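From the Round Table
Tusbridge Neighbors Newsletter, 11/16/25

Fluff, Crumbs and Other Small Stuff

I promised back in August that I'd write something about little tabletops, and then life happened, so it's going in this issue instead. My own is a round one I found at the Akinola sale for $18 (the best money I've spent all year!), and I have learned that a round table collects junk in a way a square one never did. There are no corners to push things into, so it all drifts to the middle and stays there.

The worst of it is fluff. I mean those wispy bits that come off sweaters and stuffing and who knows what else, and that scoot away the second you go at them with a cloth. Pinch them up first, then wipe. I was wiping first for years and just chasing the stuff around the lamp. 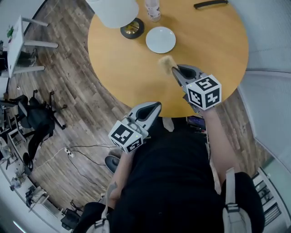 A pinch of light brown fluff, with the little white plate close by.

The plate is my favorite part of the whole routine. Any small saucer will do, and mine came from a mixed box at Fevard. Bits and pieces go on it while I tidy, and then I make one trip to the trash instead of 10. Remedios Bautista from the Irnetti building uses a jar lid for the same job and swears by it, but I like a rim you can get your thumb under.

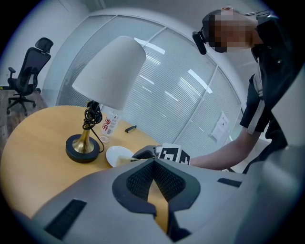

Now, lamp cords. If yours is longer than it needs to be, loop the extra up around the stem below the shade and let only the tail come down to the table. It won't win any beauty contests, but you can get a cloth around the base in one go, and a black base shows every speck. Unplug it before you start fussing with it, please, and let the bulb cool if it's been on.

Water bottles I'm less strict about. One is fine. I keep telling my family that one is fine, and they keep hearing "one each."

If you have a trick for getting fluff off a fabric lampshade, I'd love to print it next time. I've tried tape and a dry paintbrush, and the paintbrush is ahead so far. Drop a note in the newsletter box or catch me on the stairs.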